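I have spent most of two weeks making a simulated robot arm pick things up, and I would like some credit for it, so I am writing a blog post.

The background, for those of you who come here for the bread posts: Joaquín Quezada and I have a side project called Skedel. The idea is to teach a policy to pick up an object it hasn't met and put it down where we want it. A policy is a program that looks at what the camera sees and decides where the arm goes next. You don't write the rules yourself. You show it a lot of examples of the job done properly and hope it picks up the habit. The hope is the part that takes up my evenings.

Examples have to come from somewhere. We can't afford an arm, and if we could I have no place to bolt one down that my landlord would agree to. So everything happens in a simulator. I steer the arm with a controller that I bought for racing games, the simulator writes down every joint angle and every rendered view, and at the end I press one button for "keep" and another for "throw away." The second button is the shiny one.

As of this morning we have 291 demonstrations kept. I was proud of that number until I mentioned it to Ulises Domínguez, who has done this for a living, and he asked how many different objects were in it. There are 27. He said "hm" in a way I have been thinking about ever since.

His point was a fair one. My early episodes were all the same episode. Clean gray table, box in the middle, arm comes down, arm goes up. I got very good at it. The policy trained on those got very good at it too, and when I moved the box a hand's width to the left it went down with total confidence and closed on air. It then lifted the air and carried it to the goal.

So Joaquín wrote a scene shuffler. It pulls models out of a big folder of free 3D assets and drops them near the arm with no regard for taste or, as far as I can tell, scale. Furniture, buildings, lumpy things I couldn't name under oath. You load a scene, you get what you get, and you do the pick.

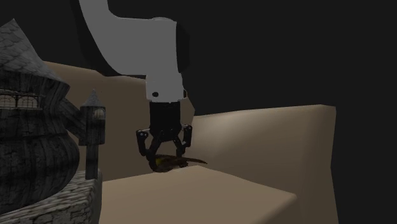 The shuffler has made me a worse operator and the data better. On the old table I could come straight down and squeeze. With big stuff crowding in on one side I have to think about where the elbow is going, and my paths have gotten wobbly and full of second thoughts. I worried about that. Ulises says to leave the wobbles in as long as the grasp is good, so the policy sees what recovering from a bad approach looks like. I have decided to believe him, as it is the only advice I've had that requires less work.

Odd shapes are the other headache. A box has two flat sides and wants to be picked up. Something that is fat at one end and skinny at the other has to be grabbed near the heavy end, or it swings around and the physics engine has one of its moments. I lost an entire evening to an object that shot off into the void every time a finger touched it. The collision mesh was inside out. Joaquín fixed it in 2 minutes and was very nice about it, which I found hard to bear.

My rules for keeping an episode, for what they're worth:

Object held for the whole lift, no slipping.
No part of the arm passing through anything solid.
No pause longer than 6 seconds (this is when I reach for my coffee).
Fingers open at the start.

That last one cost me a whole batch. I'd been starting with the gripper half closed because it saved me a squeeze, and the policy learned that the world begins half closed. It was right, in its world.

We train again once I have filled in the objects where I've only done a couple of picks. Joaquín wants a version fit to show other people by September — he says "other people" as if we had some lined up. I'll post the success rate when there is one, unless it's embarrassing, in which case expect more bread.

Posted 7/1/20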